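8 min read

4.2 Tidying of small mixed items

The second group of chores covers the sorting and packing of small household goods. Of the 280 episodes in the Patville set, 113 fall into this group. It was given its own section because the results differ sharply from those for folding and wiping, and because tidying is the chore most often named when people are asked what they would hand over to a machine first.

A tidying episode is defined as the transfer of one item from a support surface into a container, or from a container to a surface. The operator selects the item and no order is prescribed. Items are not fixed in place, and surfaces are left in whatever state earlier episodes produced. This departs from the protocol used for the Stendum bench, where each item starts on a marked position on a rigid board. We consider the marked board useful for comparing grippers and of little use for judging whether a chore can be done in a bedroom.

Demonstrations were recorded with hand-held grippers and used to train a single policy, referred to below as Skuvura. The policy receives the wrist view and the current jaw width. It has no model of the room and no list of items. Training used 3740 short segments cut from the full episodes, with segments shorter than 2 seconds discarded.

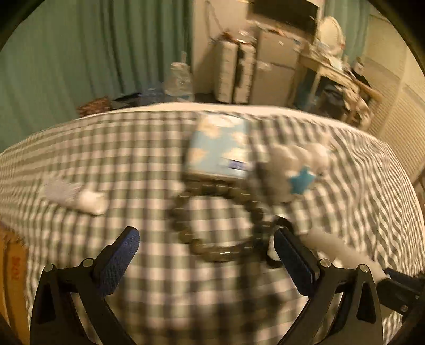
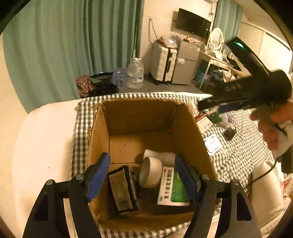

Figure 6. Small-item handling on checked fabric: a beaded bracelet between open jaws (first view) and an open cardboard box with mixed contents (second view).

Failures in this group were coded by the stage at which they occurred: approach, closure, lift, carry or release. Closure was the dominant stage, and within closure the shape of the item mattered more than its size. A rigid carton with parallel faces, such as the white and green medicine box in the second view of Figure 6, offers a clear pair of grasp surfaces once one edge is free. The beaded bracelet in the first view has no such pair. Its outline depends on how it was last put down, and a grasp that closes on one part of the loop leaves the rest to drag. Skuvura often selected a grasp point on the loop that a person would accept, then closed at a height slightly above the beads. The wrist view gives only weak depth cues at that range, and jaw width alone does not separate a thin item from a missed one until the jaws are nearly shut.

Containers introduced a second source of error. A policy trained mainly on open surfaces tends to approach with the jaws wide, and inside a box the outer links meet the walls before the fingertips reach the item. Operators avoided this by tilting the tool and entering along the longer side. The tilt was reproduced by the policy when the box was near the middle of the view, and was mostly lost when the box was off to one side. Neighboring items made matters worse. When two rolls lay close together, the policy sometimes aimed for the gap between them and closed on neither.

Soft support surfaces had a smaller effect than expected. Cloth bunched under the fingertips in a number of trials, but the policy usually continued through the contact and completed the grasp. We had planned a correction term for this case and dropped it in October, after the first full pass over the data showed no gain.

An attempt was made to recover from failed closures with the Illés retry rule, under which the jaws reopen, rise a fixed distance and descend again at a shifted point. The rule helped with cartons and rolls. It gave no benefit for strings of beads, cords or other loose items, where the first contact changes the shape of the item and the shifted point no longer refers to anything useful. A retry that takes a new view before choosing its point would be the obvious next step, at some cost in time per item.

On the question posed in Section 1, the answer for this group is partial. Boxed goods on an open surface are within reach of the present policy when a person is nearby to clear a jam. Jewelry, and anything packed tightly against a container wall, should still be counted as manual work.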